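Cell 2, sorting bench – June

Started at 08:40. The job was to get both arms back to a known state after the finger pads were changed, then put the cable runs right. The Flalov settings file from last month was loaded and left alone, apart from grip force.

Pads first. Old ones off, backing cleaned with spirit, new Rusnák pads on, screws nipped up in two passes. Zeroed the left gripper, then the right. Ran the sorting task at 40 per cent speed to see how the left side behaved close to the table: carrots to the amber dish, potatoes to the green.

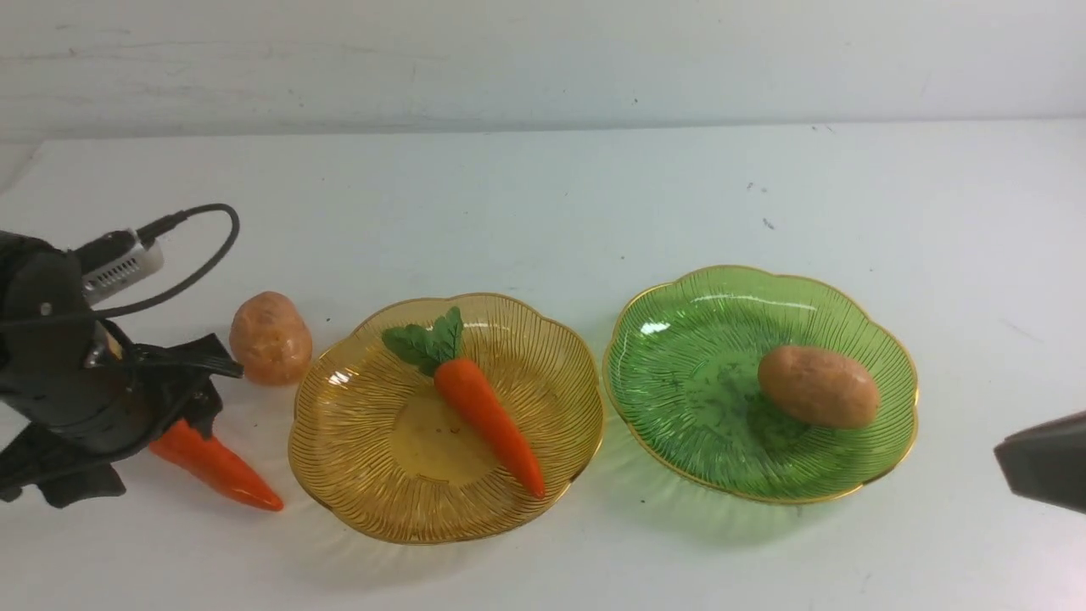

Left gripper over the loose carrot. Note the loop in the thin black cable.

That loop wants watching. There has to be enough slack for the wrist to turn fully, but last month's clip let it droop and it rubbed. Moved the clip back by 20 mm and put a second tie on the bracket. Turned the wrist by hand end to end with the power off – no pull at either limit.

Grip force next. The file had 56 in the force field, set for the old pads. The new ones are softer, so I worked down in small steps and kept the lowest value that passed a slow lift and a wrist turn. The potatoes are the fussy ones, with their rounded ends and creased skin. 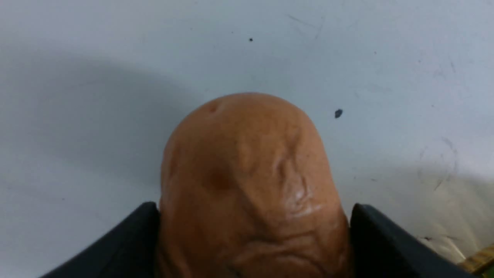
Wrote the new value into the Zestano sheet as well as the controller, because last time they disagreed and it cost us a morning. Fingers should also be checked for square at the tips before any force change. Do it closed, with a straight edge across both, and look for daylight.

Wrist cameras: lens wipe only, no change to the mounts. Exposure left at 700. Both arms then ran together over the dishes at the same reduced speed. 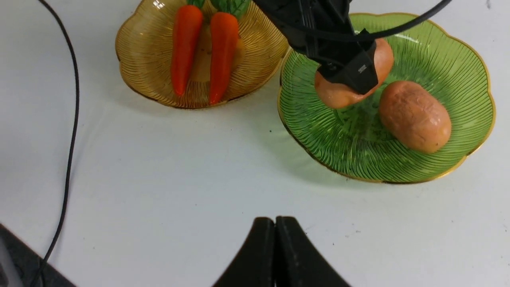
Still to do

– Order spare pads from Pritus, two sets.
– Wipe the table down, scuffs and specks are showing in the wrist views.
– Recheck the pad screws after the next long run.
– Back to full speed only once the cable ties have been looked at again.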